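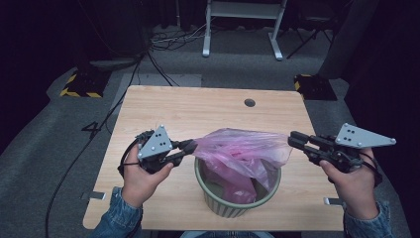

Home Stories Food & Home People Archive Search

The first thing Nhyira Nyarko did when I got to her apartment was hand me a peeler. "You can talk and peel, right?" she said. I can, more or less, and so most of my notes from that afternoon have carrot on them.

I'd wanted to meet Nhyira ever since a friend forwarded me her newsletter, Hunomstead, which is about living well in a very small place. Hers is a one-bedroom over a dry cleaner, and she has been there four years. She started writing when she moved in, mostly to complain about the closets, and now she has 2,000 subscribers – which still makes her laugh.

"My mother was the first one," she said. "Then my mother's whole church. I was writing about where to keep a mop and all these ladies were writing back with opinions!"

The mop question is still open, by the way. It lives behind the bathroom door at the moment and she hates it there.

What I like about her writing is that she never tells you to throw everything out. She grew up in a house with seven people and one bathroom, and she thinks a lot of the advice you see online is written for folks who can just buy a thing again if they need it later.

"I keep jars. I keep string. I'm not sorry," she said. "But I know where the string is. If I can't tell you where it is, then I don't really have it, do I?"

She has one habit I've since stolen. Every Sunday night she sets a timer for 30 minutes and does whatever has been bugging her most that week, and when it rings she stops, even if the drawer is still all over the bed. I asked if she ever cheats. "Oh, all the time. Last week I went till midnight. I was doing the spices."

Her neighbor Tetteh Yakubu came by halfway through to return a cake pan, and stayed for soup (it was very good soup, lots of ginger). He's 29 and moved in across the hall in October, and he told me he'd never once made his bed before he met her.

"I still don't make it," he said. "But I feel bad now."

I asked Nhyira what she'd change if she could knock down one wall. She thought about it for so long that Tetteh started on the dishes. "The one between the kitchen and the hall," she said finally. "I'd put a bench there. You need somewhere to sit down and take your shoes off. People come in and they hop."

I had hopped, coming in. She'd seen it.

She's working on a little printed version of the newsletter now, stapled, with her own drawings. She hopes to have it ready by summer, if she can find a spot in the apartment for the boxes.

58 shares | 3 comments

carrotsandpeas: The hopping!! We all do it at my house too.

Dee M.: Mop goes on a hook inside the closet door. Tell her I said so.

northside_lou: Would love that soup recipe if she's willing to share.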